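Triso Votive Stand, 200-Light

The Triso is a freestanding votive stand for parish churches, chapels and retreat houses. It holds 200 LED candles in tiered rows and is supplied by Landow in two finishes, black and antique bronze. The frame is welded steel with a powder coat. Each tier lifts out for cleaning.

Every candle is switched by its own push button and stays lit for a set time. The timer is adjusted at the control box behind the lower panel, from 15 minutes up to 900 minutes. Candles left burning at closing time can be cleared with the master switch, or kept lit overnight for vigils, All Saints and similar observances.

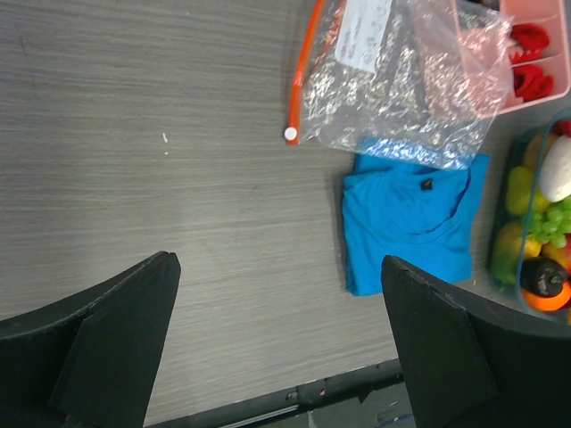 The coin box is fitted on the right as standard. It takes coins and folded notes and has a keyed lock. A left-hand box can be ordered at no extra charge, but the side must be stated on the order form – it cannot be changed after welding.

Specifications

Width: 1068 mm
Height to top tier: 1240 mm
Weight, empty: 177 lb
Power: standard wall outlet, cord exits at rear left
Candle color: warm white, amber flicker
Replacement candles: Kong K2 base, packs of ten

The stand ships in two cartons. Assembly takes two people and a 5 mm hex key, which is included. Level the feet before fitting the tiers. On carpet, use the wide foot plates (sold separately).

The Kong K2 base is not compatible with the older Plurkura stands. Parishes replacing a Plurkura should order a full set of candles with the new frame. Existing brass memorial plates up to 3 inches wide can be moved across, as the screw spacing is the same.

Orders received by noon on Wednesday leave the warehouse the same week. Bronze finish is made to order and is not available in July.

Sales and finish samples: Kalliopi Galanis
Parts and wiring questions: Tien-fu Tsai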